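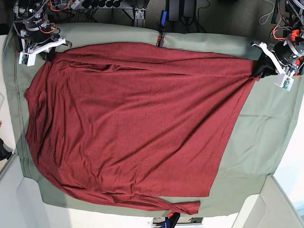

The Folding Table: Laundry Day at Heywood Street

Welcome in, and put the kettle on if you're the kind of person who reads other people's laundry pages with a cuppa (I certainly am!). This gallery is all about the humble long-sleeved top, which I reckon is the hardest thing in the basket to fold nicely and which, come December, we all shove to the back of the wardrobe and forget about until the mornings turn cool again. I pulled the winter box down on 12 Mar 2022 and spent a very happy afternoon getting everything back into shape for the drawers.

Red on green
A heathered maroon knit laid out on the sage-green cloth, and don't those two colours look lovely together? I'm a great believer in putting a cloth down first, partly to keep the knits clean and partly for the sheer pleasure of it. The cloth has a few creases of its own, mostly over on the right, and I can't say they've ever bothered me.

A word on sleeves
With a top like this one I like to get the body fairly flat before I fuss over the sleeve, and then follow it all the way down to the cuff. The faint ripples across the knit can be coaxed out with the palm of your hand, working from the middle outwards. Go gently with the ridges near the top edge, as pulling hard on a knit only makes it sulk and go wavy.

Into the drawer
From flat, I bring the sleeves in across the back, fold the sides to the centre and then turn the whole thing up in thirds, so it stands on its edge beside its neighbours. My drawers are the old Griltberg ones from the Trumville markets, nearly 700 millimetres wide, and they'll take 7 winter tops in a row with a bit of room left over for scarves. Darker colours go to the left, paler ones to the right, and the green cloth gets folded last of all and laid over the top.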